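Handling Demonstrations: Rules and Good Practice
Handout 5, Course on Robot Work Cells
Lecturer: Rasa Kalniņš. Notes revised by Povilas Mets.

In the last lecture we spoke about fixed arms and their safety distances. Today the subject is recording by hand. The operator holds two grippers, does a task with them, and the recording is later used to train a robot. No arm moves by itself, so many students think that no rules are needed. I do not agree with this. Most of the bad data we received in the Munemia project came from poor habits at the table, and the hardware was in good order.

Please read these notes before you book the room. Said Soliman will ask you about them.

1. Before you start

Clear the table of everything that does not belong to the task. Cups, phones and keys go on the shelves. If a chair stands where your elbows or feet will go, move it first.

Check the marker cube on each gripper. The faces must be clean, and no cable or sleeve may cover them. A cube which has become loose must be fastened again and the calibration repeated. Do not try to correct it later in the software.

Lay the cables along the forearm and leave enough slack to stretch your arm fully. A cable that pulls at the wrist will change how you move, and you will not notice it yourself.

2. During the recording

Start with both grippers open and in view. Wait until the timer is running before you touch the object.

Move at a calm and even speed. Close the fingers fully around the object before lifting. If an object is lying on its side, take it as it lies and do not push it upright with the other hand, unless the task sheet says so.

The hand that has no work at the moment stays near the table edge, open and still. It should not hang down beside the body, and it should not be used for pointing.
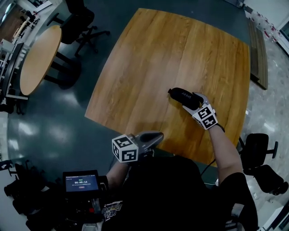
3. Mistakes and stops

If you drop the object, stop. Say the word "stop" aloud, end the recording and mark it as failed. Do not pick up the object and continue as if nothing happened. A failed recording is also useful, but only when it has the right label.

Take a break after 56 recordings, even if you feel fresh. Ona Strazds compared early and late sessions at Grutholm and found that the grip becomes careless before the person feels tired.

4. People in the room

Only the operator and one helper may stand at the table. Other people keep 2 meters away and do not walk behind the operator. Visitors must be told that recording is going on, and they must agree to it before they come in.

5. Files and names

Write the task name, the object and your initials. The Droltton server accepts up to 2000 files in one folder, so open a new folder in good time. Do not rename files after upload.

Homework: write a task sheet of one page for picking up a small object with the right hand and placing it with the left. Say clearly what counts as a failure. Send it to Sarmīte Pärn by 31 Dec 2019.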